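Taller de Robótica de Servicio – Apuntes de clase, unidad 4
Manipulación con dos brazos: recoger la vajilla
Jadwiga Nowakowski · julio

Ojo, son apuntes rápidos, no sustituyen al guion de prácticas. Si veis erratas me avisáis y las corrijo para el grupo de tarde.

Lo que quedó pendiente de la unidad 3: diferencia entre agarre planificado y agarre teleoperado. En el taller trabajamos con demostraciones. El alumno guía los brazos, se graba la trayectoria, luego se entrena. Sin demostraciones limpias no hay nada que hacer después, por mucha red que pongamos.

Tarea del bloque: "plato al escurridor". Parece fácil. No lo es. Un plato tumbado ofrece muy poco borde, la pinza paralela tiene que entrar casi rasante y si baja de más choca con el mantel. Regla del grupo de Corina Enache (proyecto Ternico): acercarse siempre por el lado libre, cerrar despacio, levantar primero el borde y después trasladar.

Fases, para anotar en la hoja:
1. Reposo. Pinzas abiertas, lejos de los objetos.
2. Aproximación. Un solo brazo se mueve, el otro espera.
3. Contacto con el borde.
4. Elevación y giro a vertical.
5. Inserción en la ranura.
6. Retirada. Pinza abierta ANTES de retroceder, que luego pasa lo que pasa.

Decidir qué brazo actúa: manda la distancia al plato, pero también lo que haya por el camino. El árbol de tazas es el obstáculo típico.

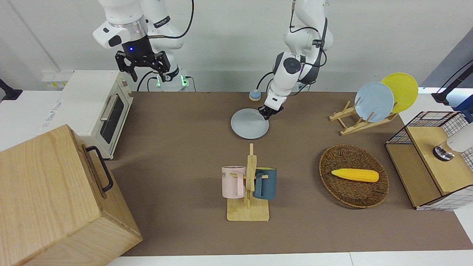
Contacto: la pinza izquierda en el borde del plato gris azulado, la derecha abierta y en alto.

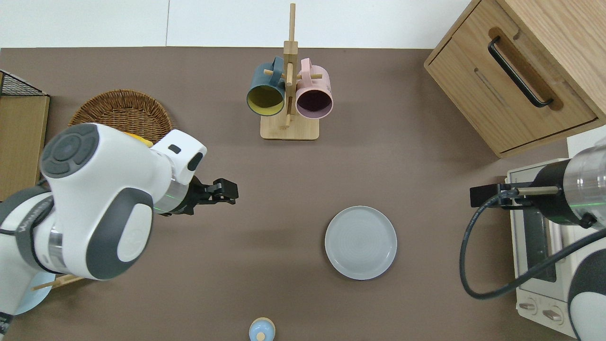
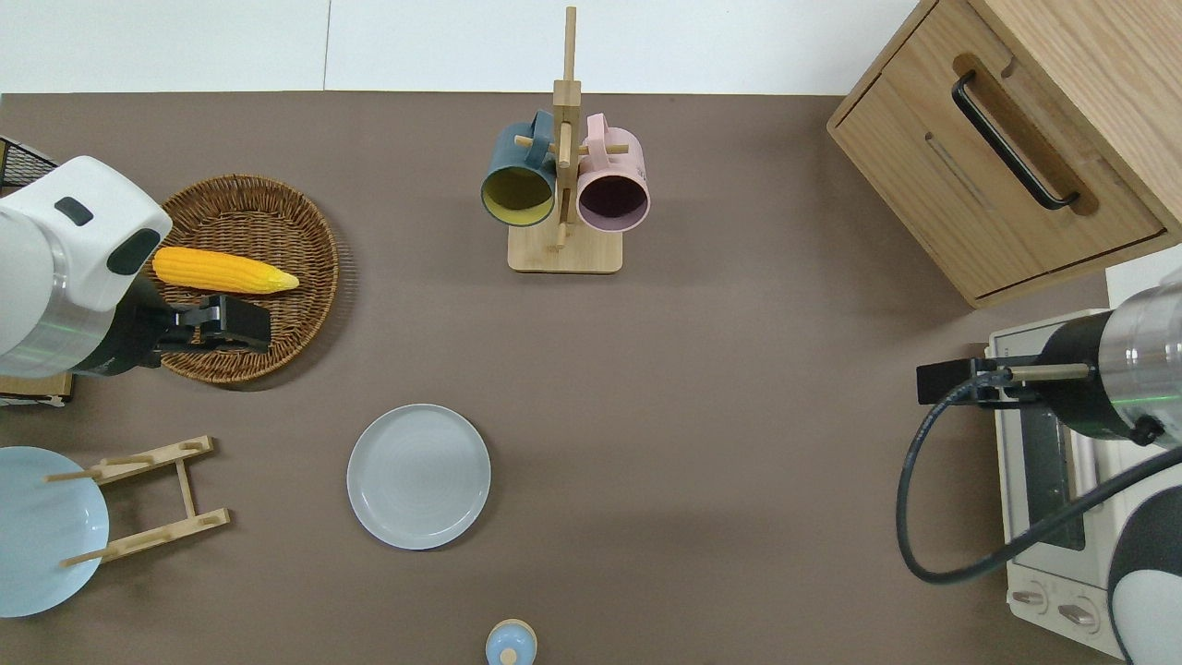 En las dos tomas desde la cabeza, la pinza izquierda abierta y el plato plano sobre la mesa.

Sobre los puntos de vista. La cámara fija sirve para juzgar la altura de la pinza; la de cabeza, para la posición en el plano. Usad las dos al etiquetar. Muchos etiquetáis solo con la de cabeza y os sale el instante de contacto adelantado varios fotogramas. En la entrega anterior fue el fallo más repetido, con diferencia.

Otra cosa: izquierda y derecha son SIEMPRE las del robot. Según desde dónde mire la cámara, el brazo derecho puede salir a la izquierda de la imagen. Comprobadlo antes de escribir la etiqueta, no despues.

Datos de la práctica
– 200 demostraciones en total para el grupo, repartidas entre los equipos.
– Máximo 12 intentos seguidos por persona, luego cambio de operador. Con cansancio las trayectorias salen temblonas y se nota en el entrenamiento.
– El conjunto de referencia (carpeta Protstead) tiene 429 episodios. Es solo para comparar, no mezclar con los vuestros!!

Variación. Si el plato está siempre en el mismo sitio, el modelo se aprende el sitio y ya. Hay que mover el plato entre episodios: más cerca del horno, más cerca de la cesta, girado el escurridor, etc. También los objetos que no se usan en la tarea (tazas, mazorca de juguete, la cesta misma). Apuntad la disposición inicial en una línea, sin novelas.

Qué cuenta como éxito: plato vertical en la ranura, estable, pinza fuera. Si queda apoyado en otro plato pero no en la ranura = fallo. Si se cae al retirar la pinza = fallo. Si tira una taza pero el plato queda bien = éxito con incidencia, columna aparte.

Los fallos se guardan igual. No borrar. El equipo Olszewski borró los suyos y hubo que repetir media práctica.

Cables: antes de empezar, mirar que el bucle de la muñeca no enganche nada con el brazo estirado del todo. Seta de emergencia a mano del segundo compañero, no del que opera.

Entrega: hoja de etiquetas + una página de comentario por equipo. En el comentario quiero leer dónde falla el agarre y en qué fase, no un resumen de lo que hicisteis. Quien use el visor Flolex que exporte en texto plano, el otro formato no me abre.

Para la próxima: leer el apartado de control de fuerza, hasta los ejercicios. Los ejercicios los hacemos en clase.

Material relacionado
Unidad 3: Teleoperación y grabación de trayectorias
Unidad 4 bis: Hoja de etiquetas, instrucciones
Unidad 5: Control de fuerza en la pinza
Proyecto Ternico: normas del grupo

Contacto: secretaría del Taller de Robótica de Servicio · © Taller de Robótica de Servicio · Volver arriba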